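Product Review: Tarnier White Table Paper, Flat Sheet
Reviewed by Orla Ó Conaill, Furnishings and Supplies Desk
Item no. 1166
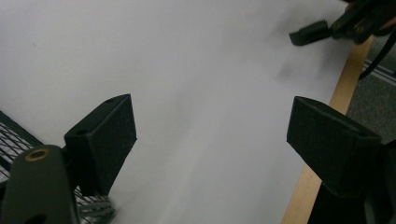

The Tarnier sheet is sold as a disposable cover for work tables in classrooms, offices and shared studios. It is supplied in packs of 18, packed flat between two boards, and is intended to protect a wooden top during light work such as sorting, cutting and assembly. Our desk has used one pack since June.

Coverage is adequate for most tables. On our light wooden table the paper leaves a strip of the edge uncovered, and users who require full coverage should order the larger size or lay two sheets with an overlap. We prefer the exposed edge, as the sheet can then be taped down without folding it over the side.

The surface is smooth and lies evenly. Small dark parts are easy to find against it, and under ordinary ceiling lights we recorded no complaints of glare. Pencil marks erase well. Ballpoint ink does not, and felt-tip pens should be kept off the sheet altogether if the table beneath has an open finish.

The paper is less satisfactory under wire trays and baskets. Dragging a loaded mesh tray across it left scratches and, on one occasion, a tear. Such items should be lifted into place.

We compared the product with the Wernum roll, which costs less per table but retains a curl at both ends for most of a day. Aidan McGrath, who tested both, found the roll acceptable only when weighted at the corners.

Rating: recommended for general use. Not recommended for paint, glue or any other wet work. The supplier accepts returns of unopened packs only.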